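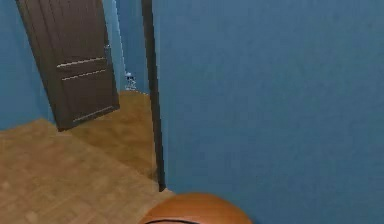 Blue wall, open door.

I watched the new Werkano ad again last night, the long one, because three different people had sent it to me with some version of "this got me." It's for oat crackers. A grandfather and a girl drive an old truck out to a lake, he can't get the boat motor to start, she hands him a cracker, he looks at her for a while, and then there's a slow piano cover of a song I used to like. The crackers are on screen for maybe four seconds. The line at the end is "Some things keep."

Keep what? Crackers keep, I guess. So does drywall.

I worked in and near advertising long enough to know how a line like that gets through. Somebody puts it on a slide under a photo of weathered hands and the room goes quiet, and everyone takes the quiet for emotion when a fair amount of it is people waiting to see what the client does with her face. I've been in that room. I once sold a regional bank on "Closer" as a whole campaign. It was one word, and we billed them for 2 months of work on it.

So I'm not clean here. But I do think something has gone off in food advertising these past few years, and the Werkano spot is a good place to poke at it.

The agency is Fortin, and the creative director is Gaétan McKinnon, who gave a talk in August that's been passed around a lot. I sat through the whole recording. He says that people don't buy products any more, they buy "a seat at a feeling." He says it twice. He also says that the lake film "moved the needle on brand warmth," and he had a chart for this, with a line going up and no numbers on the side.

I would love to know what brand warmth is worth per box. I bought the crackers after the ad came out, so in that sense it worked on me, and I'd like the record to show that they taste like the tray the good crackers come on. I have not bought a second box. I don't know where people like me go on the chart.

Compare that with the Histow mustard campaign, which I don't think won a thing. You might not have seen it if you don't live around here. It was radio, mostly, plus a few bus shelters in Kesoddale. A guy with a flat voice reads out things you could put the mustard on. Ham. A different ham. He gets as far as "your brother's sandwich, while he's out of the room" and then says the price, and it's over in 20 seconds. I can still tell you the price. I can tell you it comes in the squat jar. My neighbor's kid does the voice.

When I bring that up with people still in the business I get a patient look. Sure, they say, but that's retail, that's not brand. As though the shopper standing in the aisle is carrying two separate wallets. I have never met the person who got misty about a lake and then stayed loyal to a snack for ten years out of gratitude. Maybe they exist. The surveys say they do – but the surveys are paid for by the folks who made the lake.

And yes, I know the argument the other way, that you can't judge a campaign on one quarter, that this stuff builds slowly. Fine. It's an awfully comfortable argument, though, for anyone who has to present results next week. If sales go up, it was the film. If they don't, it's still building. I'd take that deal at my job too.

What bugs me more is how alike they all are now. Since the holidays I've seen a soup with a dying dog, a frozen pizza with a dad coming home from somewhere, and a brand of butter that seems to be about divorce. Same piano in all three, or near enough. Swap the last shot and you could sell any of them with any of the others. I tried this on my wife, described the butter one and asked her what it was for, and she said life insurance.

McKinnon was asked at the end of his talk whether the truck film could have been for a different product. He laughed and said a great idea is always "100 percent inseparable" from the brand. Then he took a question about casting.

I went and looked up the director's other work afterward, and there's a phone company spot from before this one, with a grandmother, and a canoe. I'll give him this much, the light on the water was nearly as good.

Anyway, the mustard is on sale again.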